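Bulia Robotics Club - Wire Month Gallery

Our June project is wire sorting, and we love it! Two teams, one arm called Lo, and 60 tries each at getting single wires away from a tangle.
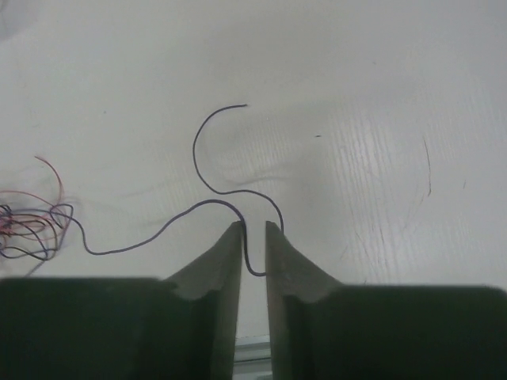 Femke Mertens wrote in to ask whether we'd thought of starting from the loose end every time, as thin wire tends to swing less that way.
One purple wire at the fingertips, the red, pink and dark ones still bunched up off to the left. We're trying Femke's idea next - club starts at 4!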